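Balerport lab tour, notes from the train

Typing this on the way back with 36 percent battery so forgive the shorthand. Went up to Balerport for the Provar open afternoon, November, raining sideways. Signed in at 1 pm, badge number 877, tiny coffee, straight upstairs. No intro talk. Good.

Main reason I went: we have to pick grippers for our own two-arm setup by spring and the spec sheets all say the same thing. Wanted to see fingers on fabric. Most demos are blocks and cans. Anything will grip a can.

The bedroom bay

Best stop of the day by far. Real bed, beige fitted sheet, teal headboard, two arms working a pillow from both sides. They ran the same job with two sets of fingers, the stock ones and the Meredith ones, and you could stand there and ask for either.

Stock fingers first. Fine on a firm pillow. On a soft one they pushed more than they pinched and one side kept letting go early. Meredith fingers got a fold of the case and held on, slower to close though. Noticeably slower. I asked for three more goes and got them, nice people.

What I kept looking at was the approach. Both grippers come in low and touch the sides before any lifting, so if one arm is early the pillow just slides away from it. Timing matters more then grip force, at least on this one.

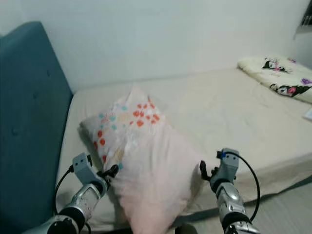
Cables and mounts

Cables run outside, in a big loop off the gripper housing and down along the arm. Easy to swap, and they told me a finger change takes 9 minutes with the recalibration. I'd worry about snagging on bedding. Asked, was told it happens "sometimes". Wrote that down.

Controllers

Two on show. The older Provar box, and the Morkcombe one they're moving to. Same arm, same pick, back to back. Morkcombe was smoother on the last inch or so, less of that little shiver before contact. Logging is better too, the run I watched was no. 2634 and they pulled up the force trace right away. Older box needed a laptop and a lot of clicking.

Didn't get a price. Tried twice.

Camera corner

Rushed this, tour was running late. Head camera versus wrist cameras on a drawer task. Wrist view was great until the hand got close, then all you see is drawer. They use both now. Would of liked to try it on the bed job as well.

To do: ask for Meredith finger samples, get Morkcombe manual, check if our wrists take the same bolt pattern. Next open afternoon is in spring, sign up early, the bedroom bay gets crowded after 3.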